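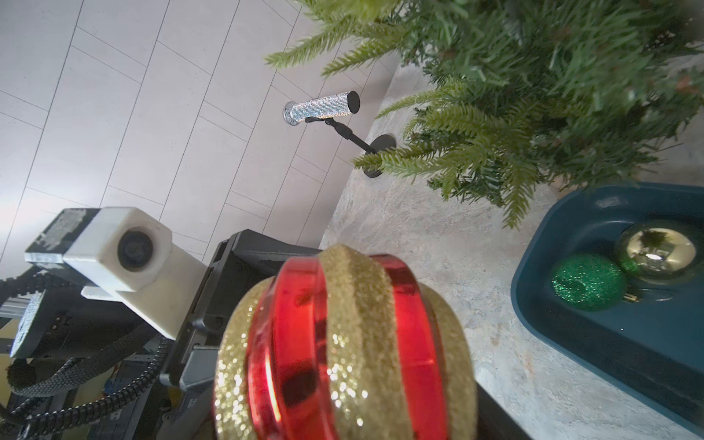
*A red-and-gold striped ornament at the Brerkport holiday display, with the small rhinestone microphone and the tree behind it.*

**Brerkport trims its tree for the holiday song hour**

December 2023 - The Brerkport Community Hall has begun putting up its holiday display, and residents who stop by this week will find an artificial tree, a set of striped ornaments and a small microphone covered in silver rhinestones.

The microphone is a decoration, and it was chosen to go with this year's theme, which is singing. The hall's holiday song hour returns after a break of three winters. Organizers wanted something on the counter that would tell people what the evening was for.

"We had candles and a snowman before, and they were fine, but they could have been for anything," said Socorro Ticona, who runs the hall's events calendar. "People walk in, they see a microphone by the tree, and they ask when the singing is."

The tree stands on the gray stone-textured counter in the entrance room. In past years the hall put a taller tree on the floor near the doors, where it was bumped by strollers and coats. That tree was given to the Ccori senior residence in March, along with its stand and two boxes of lights.

The ornaments come from Lollico, a party supply shop on Mill Street that gave the hall a discount on the order. The hall bought 59 of them in several sizes. The large striped ones, with bands of glossy red and glittery gold, are meant for the lower branches and for the counter around the tree.

Rosaura Chambi, who owns the shop, said the red and gold stripes sold better this fall than plain colors.

"Last year everybody wanted white and silver," Chambi said. "This year they came in asking for red again. I had to reorder."

She advised anyone buying glitter ornaments to keep them in their boxes until they are needed and to wipe the counter with a damp cloth afterward. The glitter on this kind is fixed on well, she said, but a little always comes away with handling.

Decorating is expected to go on for several days. Smaller ornaments are to go on first, near the top, and the large ones last. The lower branches of the tree are flexible and droop a little, so the heaviest pieces will be hung close to the trunk or set on the counter beside it. Paper song sheets will be added once the rest is in place.

Jairo Inga, who is in charge of the building, said the hall's gray tile floor would be swept each evening until the display comes down. Visitors are welcome to look at the decorations, he said, but he asked parents to keep small children from pulling on the branches.

"It's a light tree," Inga said. "One good tug and it comes over."

The song hour will be led by Sveva Rinaldi, a music teacher who moved to Brerkport two years ago. She has put together a program of 9 songs, most of them well known, with two that she expects people will have to learn on the spot. Words will be printed on the sheets in large type. A piano will be brought in from the back room, and Zhiqiang Dai will play.

Dai, who played for the last song hour as well, said the evening does not call for trained voices.

"Last time we had a lot of people who came to listen and ended up singing by the second verse," he said. "The keys are low this time. I moved three of the songs down."

The entrance room and main room together seat 123 people. The last song hour drew 113, and Ticona said she expects the hall to be full. Seats will not be reserved. Doors open half an hour before the first song, and hot cider and cookies will be served at the break.

There is no charge to attend. A box for donations will be placed near the coat rack, with the money going toward new folding chairs. Witeo, the bakery next to the post office, is supplying the cookies and will take orders for holiday bread at a table by the door.

Residents with spare ornaments at home can also bring them to the hall for the swap basket, which Ticona is setting up again after several requests. Items should be clean and unbroken and should have a hook or loop attached. Glass pieces should be wrapped - newspaper is fine - and handed to someone at the front desk.

The display will stay up through the first week of January. Anyone who would like to help pack it away can leave a name and phone number at the desk.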